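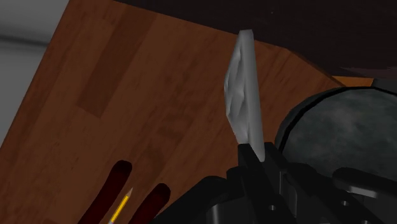 *Simulated wrist view from the gripper comparison: a flat gray slab held upright over the wooden tabletop, with a pencil in the foreground.*

**Clanumitz publishes simulated gripper comparison**

24 January 2019

Clanumitz has released the results of a simulation study comparing two parallel grippers on thin, flat objects. The study covers 538 simulated grasps, split evenly between the Prolterska gripper, which has rigid fingers, and the Rullik gripper, which has the same finger length but a compliant joint at the base of each finger. Both were mounted on the same arm model and driven by the same position controller.

The work was led by Eldana Mersha of the company's manipulation group. The aim was to find out how much of the failure rate on flat parts comes from the gripper and how much from the controller settings. Earlier tests had changed both at once, so the results could not be separated.

Each trial begins with a flat object on a wooden tabletop among other items. The arm grasps the object near one end, raises it until it stands close to vertical, and holds it for 8 seconds. A trial counts as a failure if the object leaves the fingers, or if it rotates in the grasp by more than 4 degrees during the hold. Contact with neighboring items is logged but does not end the trial.

The rigid gripper dropped fewer objects. The compliant gripper made better first contact when the approach angle was off, but it let more slabs rotate once they were upright. Mersha attributes this to the base joint, which gives way under the moment of a tall part held at its lower end. Raising the closing force reduced the rotation and did not remove it. On short parts the difference between the two grippers was too small to rank them.

Controller settings had a larger effect than the group had expected. With the default gains, the fingers reached their target width before the wrist had settled, and the object was loaded sideways during the first part of the lift. Adding a short pause after closing cut the failures for both grippers. The report recommends that the pause be kept in all later tests, even though it lengthens every cycle.

The camera was tested as a separate variable. Two positions were used: one on the wrist, looking out past the fingers, and one fixed above the table. The wrist camera gave the better estimate of slip at the contact, but a large part held upright can hide much of the table behind it, along with anything the arm might strike on the way down. The fixed camera had a clearer view of the table and a poor view of the fingertips. The group did not test the two together.

Surface textures were varied between trials to check whether the slip estimate depended on appearance. Mottled metallic textures gave the least trouble. Plain, evenly lit surfaces gave the most, as the tracker had few features to follow and sometimes reported no motion on a part that was turning.

The report lists several limits. Contact in the simulator uses a single friction value for each pair of materials, and the parts do not bend. Thin sheet that flexes under its own weight is therefore outside the study. Finger wear and dust are not modeled, and cable drag on the wrist is left out. Mersha writes that the ranking of the grippers should hold on hardware but that the failure rates themselves should not be quoted as expected values.

A hardware run is planned for June at the Garrido test cell, using the same arm and both grippers. It will repeat a subset of the trials with the wrist camera only. The object set will be reduced to parts that can be cut from stock sheet, and the hold time will stay unchanged so that the two sets of results can be compared directly.

The trial settings, controller gains and per-grasp logs are included with the report. The gripper models are available on request from the manipulation group.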